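Open day at the Irnau stone works, Nildale

My wife and I are going to change our kitchen before next winter, and for this reason I wrote my name on the list for the open day at Irnau in March. They cut and finish countertops, window sills and stair steps. I have promised to write down what I learned for the others in our housing association, because several of us have the same old kitchens and the same old questions. Horacio Gaete from the second entrance came with me and took notes on the prices, so for the prices please ask Horacio.

How to get there

The works are on the river side of Nildale, behind the old grain store. From Cuvbridge you take bus 23 to the last stop and then walk along the fence until you see the blocks of stone lying in the grass. We walked on the wrong side of the fence first and had to go back. There is parking for visitors, but the entrance is narrow and a truck was standing in it when we came.

We were around 20 people. Most were couples, and there was one class from a vocational school with their teacher. Each person received a yellow vest and a pair of ear plugs. Closed shoes are necessary, and a lady in sandals had to borrow rubber boots from the works.

The yard

Our guide was Brenda Gallardo, who has worked at Irnau since she finished school. She started outside, with the raw slabs. They stand almost upright on steel racks, a little leaning, like books on a shelf that is not full. On the side of each slab there is a number in wax pencil. She stopped at 1528, a dark green stone with a rusty line through it, and told us that this slab had been reserved and returned by three different customers. Every one of them had chosen it from a small sample, and the rusty line was not on the sample.

This was the most useful thing I learned the whole day. If you buy natural stone, ask to see your own slab. Go to the yard, put your hand on it, and look at it wet and dry. Brenda threw a cup of water over a gray slab and it became nearly black. With a sealer it will stay somewhere between these two colors, and she could show us only on an offcut how it will be.

She also explained the words, which I have mixed up for many years. Granite is hard and does not care much about lemon or vinegar. Marble is softer and the acid eats the polish, so you get a dull ring where the glass was standing. Many of the light tops that people call marble are something else with a marble pattern, for example quartz bound with resin, or large ceramic plates. Horacio asked how a normal person can see the difference. Her answer was to look at the cut edge. In real stone the veins continue down through the edge, and in a printed surface they often stop at the corner.

The cutting hall

Inside it is very loud and also very wet. The saw blade is cooled with water the whole time, and the water runs in channels in the floor to a basin where the stone dust sinks to the bottom. The mud is pressed to cakes and taken away. Dardo Farías, who is responsible for the saws, spoke for a long time about dust. When he was young they cut dry, with a wet cloth over the mouth, and two of his colleagues have bad lungs today. Now dry cutting is forbidden in the hall. He became quite angry when he spoke about fitters who still take out a grinder in the customer's kitchen with no water and no suction. If somebody does this at your home, he said, you should send them out.

I had not thought about this before, and I think we should write it in the house rules.

The students wanted to know how the hole for the cooktop is made. First a small round hole is drilled in each corner, and then the straight cuts go from one hole to the next. A sharp inside corner is the place where the stone will crack, maybe not in the first year. The round corner spreads the force. He showed us a broken piece with a crack that goes from a corner to the front edge, where there was only a narrow strip of stone left. It looked like a hair that somebody had forgotten on it.

Cooktops and cutouts

This part was for me the reason to come, because our new cooktop shall be bigger than the old one.

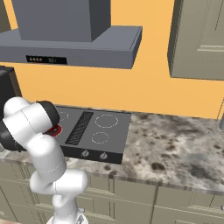
Black cooktop set into a marble-patterned countertop, with the front-left burner glowing red.

I wrote down the following from what Dardo and Brenda said:

The cutout must be made from the drawing of your exact model. Do not give the fitter the outside dimensions of the glass, he needs the dimensions of the hole. Last year they had four tops where the customer had measured the glass.

Buy the cooktop first and the stone after. If the model is then sold out you will stand there with an expensive hole.

Leave enough stone in front and behind. Irnau does not want less than a hand's width in front of the cutout if the stone is natural. For ceramic plates they have other rules, and these depend on the producer.

Between the glass and the stone there must be a soft seal. The glass becomes warm and moves a little, and the stone moves in its own way. If the glass is glued hard to the stone one of them will lose.

A cooktop which lies on the stone with a small edge is cheaper and easier to change. One that is completely level with the surface is nicer to wipe, but then the step in the stone is milled for this one model. When it breaks in ten years you may not find another that fits. We have decided for the one with the edge, although my wife is still looking at the other in the catalog.

About hot pans there was some discussion. A man in our group has put pans directly on his granite for many years with no problem. Brenda said that granite will usually accept it and quartz with resin will not, because the resin gets a yellow mark which cannot be polished away. She recommends a trivet for all of them.

Light or dark?

After the hall there was coffee in the office, and a table with samples where one could spill things on purpose. There was red wine, oil, turmeric, coffee and half a lemon. You were allowed to put a drop on any sample, write the time beside it, and come back after the second cup of coffee. I liked this table very much. The turmeric won against nearly everything. On the sealed granite the oil had made no mark, and on the same granite without sealer there was a dark spot the size of a coin.

Bautista Olivares, who makes the drawings for the customers, sat with us and was patient. His opinion is that people are afraid of light tops for the wrong reason. On a black polished surface you see each crumb, each finger and all the lime from the water. On a speckled gray and white one you see almost nothing, and he said this can be a problem too if you are the kind of person who only wipes what he sees. Horacio felt that this was meant for him.

He also advised us to take home the samples and look at them in the evening with the lamp that we really have. The pattern which looked calm in the office was restless beside our tiles. We tried four samples at home and three went back. 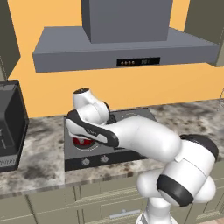
Prices and waiting time

I will only say the general things. The stone itself is often less than half of the bill. The rest is cutting, edges, holes, transport and fitting. Every hole costs money, also the small one for the tap, and a polished edge is counted by the meter. Tell them early if you live high up without an elevator, because then they may want to make the top in two pieces, and you should decide yourself where the joint will be. Through the middle of the cooktop cutout is a usual place, as the joint is then short in front and short behind, but Dardo does not like it. He prefers to have it at the corner.

From the measuring to the fitting they need five weeks. They measure only when the cabinets are standing and are level, and they will not measure from a drawing. Between the old top and the new one we must thus count with some weeks of washing dishes in the bathtub.

A small thing at the end

In the corridor hangs a photograph of the first workshop, with the founder's brother-in-law Þórarinn Sveinbjörnsson beside a block of basalt. Under it stands the first countertop they sold, which came back when the house was torn down. One may touch it. The front edge is worn down in one place, where somebody must have leaned for many years.

The next open day is planned for the fall. If more than six from our association want to go, Brenda can take us as our own group, and I will put a list by the mailboxes. Please write also your apartment number, and your shoe size if you do not have closed shoes.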